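Bomarside Table Tasks
README, February release

Bomarside is a set of 2941 short recordings of people doing tabletop chores with hand-held grippers. We made it at Wilov because we want robots to take over the dullest parts of our packing and tidying work, and we wanted the people who do that work now to be the ones teaching them. It has been a great thing to be part of!

Who recorded it
Five of us, all on the regular staff. Rukhsana Yousafzai and Hubert Pawlak came from returns, Nikola Pawłowska and Felicja Stępień from packing, and Nokuthula Potgieter runs the schedule. Recording counts as a normal shift at normal pay. Most people work with a gripper in each hand and swap out when their wrists get tired.

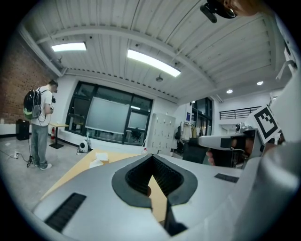 What surprised us most is how much skill came out once we had to slow down and show it. Felicja folds a cloth with one edge pinned under the other gripper, and half the team now does it her way at their own benches. Hubert asked for a say in which tasks go to the robot first, so we put it to a vote. Wiping down and sorting won. Checking returns for damage stays with people, and everyone was pretty happy about that.

What's inside
Folding and wiping: 600 recordings
Held out for testing: 200 recordings, never used in training
Everything else: sorting, stacking, handing over small items
Each recording has video from the grippers, the gripper opening over time, and a one-line task note written by whoever did it.

Known gaps
Only 2 of the five are left-handed, and it shows in the sorting tasks. Marker tracking drops out when one gripper passes behind the other. Task notes are in English or Polish and we haven't merged the wording.

Using it
Start with the folding set, it's the cleanest. Please don't use the recordings to time or rate workers. We promised that to everyone who took part. Corrections to task notes are very welcome, send them to Nokuthula.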